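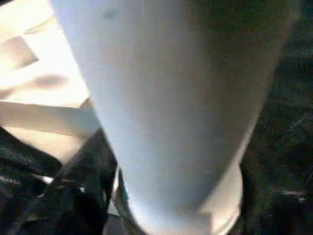 Matt white, close up.

We use cookies to keep this site working and to see which pages are read. Accept all | Manage settings

PRESS RELEASE

Drakero adds bathroom wall panels to its home range

Anau panels go over existing tiles and are sold in 58 colours and patterns

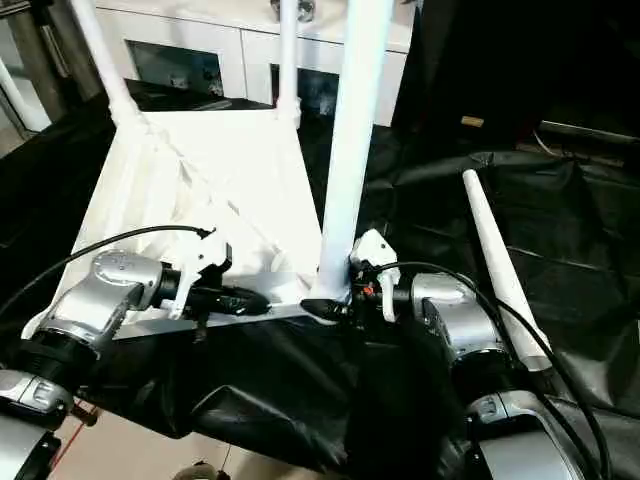 STUDANORA, 2025-12-15 – Home improvement supplier Drakero has today announced Anau, a range of waterproof wall panels for bathrooms, shower rooms and utility rooms. The panels will be on sale from February through the company's own showroom in Studanora and through its network of independent fitters.

Anau is the first wall product from Drakero, which until now has sold worktops and kitchen splashbacks. The panels are meant for households that want to replace old tiles without having the walls taken back to the brick. In most rooms they can be fixed straight over sound tiling with adhesive. Loose or hollow tiles have to come off first and the gaps filled.

Each panel has a tongue along one long edge and a groove along the other. The joint is sealed with a bead of silicone as the panels go up, so there is no grout to clean or replace. Trims for corners, window reveals and the top of the bath are sold separately in white, black and a brushed metal finish.

The 58 designs include plain colours, stone effects and a small group of terrazzo patterns. All are offered in matt, and the plain colours can also be ordered in gloss. Two panel widths are available. The narrower one is intended for small rooms and for the return walls of a shower, where there is often a lot of waste from a full-width sheet.

"People come in to look at worktops and then ask us what they can do about the bathroom," said Maribel Huanca, head of product at Drakero. "We didn't have anything to sell them. The tiles are often in fair condition – they are just the wrong colour, or the grout has gone."

Before settling on the range, Drakero asked customers who had bought from it in the past two years about their plans for the bathroom. It received 453 replies. Cleaning grout was the complaint named most often, followed by the cost of having tiles removed and the time the room would be out of use.

The panels were tried first in a small number of rented flats managed by Brandão, a local letting company. Fitters' comments from those jobs led to two changes. The groove was made slightly deeper, and the protective film now peels off in two halves, so that the edge can be uncovered for sealing while the face stays protected.

Anau panels carry a guarantee of 15 years in domestic bathrooms, provided they are fitted according to the printed instructions and with a suitable sanitary silicone. The guarantee does not cover steam rooms, saunas or commercial premises. Panels should be stored flat and left in the room for two days before fitting.

Samples can be ordered free of charge, up to four per household. Please quote reference 3031 when asking for samples or a price list. Trade customers can request a full sample box, for which a refundable deposit is payable.

Drakero will hold fitting demonstrations at the showroom in February. Places are limited and should be booked with the showroom desk.

Notes to editors

Drakero supplies worktops, splashbacks and wall panels to homeowners and the trade. Its showroom and warehouse are in Studanora. Interviews with Maribel Huanca can be arranged through the press office, which can also supply panel samples for review.

ENDS

Shares: 15

Contact the press office | Privacy | © Drakero. All rights reserved. | Back to top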